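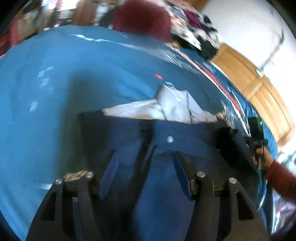 Folding pants flat: is the new method worth the trouble?

3/24/22

Every few months a new way of folding pants does the rounds, and every few months somebody forwards it to this newsletter and asks what we think. The latest is the so-called Doklow fold, which promises flat, even stacks, no crease across the knee and seven seconds a pair. We are skeptical of anything in housekeeping that comes with a stopwatch. But enough readers wrote in that it seemed only fair to give it a try.

For those who missed it, the instructions go like this. Lay the pants face up on a smooth surface with the legs straight. Square off the waistband. Bring one leg over the other, tuck in the point at the seat, then fold up from the hem in three even turns. The Rukmont housekeeping handout, where most people seem to have come across it, adds that you should smooth from the waist down and never from the hem up. It doesn't say why, and we couldn't find a difference either way.

Our first objection is the waistband. The handout's drawings show one that lies perfectly straight, like a ruler. Real pants have a curve cut into the top, and the lining pokes up behind the front edge as soon as you put them down. Dark pants make it worse, with a pale lining staring back at you however many times you tug the thing straight. You can press it flat with your palm. It comes back. If the waistband isn't straight you can't square it, and if you can't square it the rest of the fold goes off at an angle, and by the third turn you have something shaped like a slice of pie.

The second objection is the surface. A smooth, slippery top is supposed to help the cloth slide into place, and it does. It also helps the cloth slide out of place. Cotton twill stayed put for us. Anything thinner drifted whenever we let go of a leg to reach for the other one. An old towel underneath cured the drifting and made the smoothing harder, so take your pick.
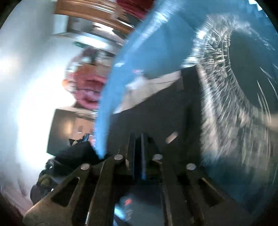
Then there is the matter of time. Seven seconds may be possible for someone who folds pants all day long. Our first pair took 90 seconds, and that was without stopping to read the handout again. After a decent amount of practice we got down to 28, and there we stuck. The ordinary fold that most of us grew up with – leg on leg, in half, in half again – takes less than that and needs no handout.

To be fair to it, the finished stack does look good. A pile of pants done the Doklow way stands up in a drawer without leaning, and you can pull out one pair without disturbing the neighbors. If you have a deep drawer and a lot of pants, that might be worth something to you. In a shallow drawer the bundles are too tall and you end up laying them on their sides, at which point you may as well have folded them any old way.

The claim about the knee crease we can't support at all. The three turns put one fold just below the knee and another above it, so you swap one line for two fainter ones. Hang the pants up overnight and they look the same as they would have done otherwise.

We were also sent a folding board from Politis, meant to go with the method. It is a hinged sheet you lay the pants on and flip. It works well enough on straight legs. Wide legs stick out past the sides and have to be tucked in by hand first, and that was the job the board was meant to save you. We won't be keeping it out.

A reader in Burko writes that she has folded 200 pairs this way for the school clothing exchange and swears by it. Good for her, and we mean that. If you have to fit a lot of donated pants into boxes of one size, a tight, even bundle is a real help. For a household with a normal heap of laundry, we'd say try it on two or three pairs before you empty the whole closet onto the bed.

Next up is the fitted sheet, which has been promised since October. Letters on that subject are welcome, especially from anyone who claims to have solved it. Please send the method along with the claim.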